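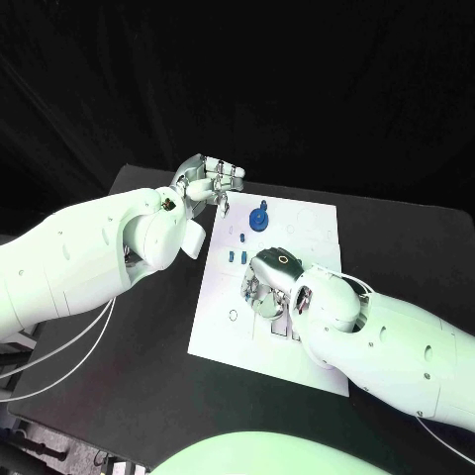 Onni Halonen told us that once you have the outlines printed on the board you stop asking where things go, and your shoulders come down a bit. We liked that so much we very nearly put it on the sign out front, but the sign is only so wide and it already says Akerard, so it lives on this page instead.

Akerard is a small workshop that makes layout boards. A layout board is a flat white board with the shapes of your parts printed on it at full size, so that every round thing has its circle and every narrow thing has its slot, and whoever sits down to the job can see what belongs and what's missing. We make them for repair benches, for school technology rooms, for people who put kits together, and every so often for a grandparent who wants a sorting game for the kids (those are our favourite orders, though we try not to let on!).

We started in the back half of a shop on the Väisänen property with one table and a printer that didn't care for damp weather. Our first proper customer was Dilell, who needed a board for a little gear assembly and sent the parts over in an old biscuit tin. We traced each one by hand, got two of the circles wrong, and did the whole thing again over a weekend. They still order from us, and we still have the tin.

These days there are 307 layouts in our drawers, and you're welcome to start from any of them. If yours isn't there, send us the parts, or a good drawing with measurements, and we'll work it out together. A single board can carry up to 30 outlines before it starts to feel crowded, although that depends on the size of the pieces and how big your fingers are. We print on white, as the colour of the parts shows up nicely against it. Blue ones especially.

People ask about Skolteo, so a word on that. It's our lending shelf for schools, which began in January with a few spare boards and has grown to 182 of them. Teachers borrow a set for the term and post it back when they're done. Parts do go astray, and we keep a jar of replacements by the door, so please just tell us what you're short and don't go hunting under the radiators on our account.

The workshop is open most mornings and you're welcome to drop in, have a cup of tea and try a few boards at the front table. Bring your odd-shaped bits with you.

Page last updated 9/1/23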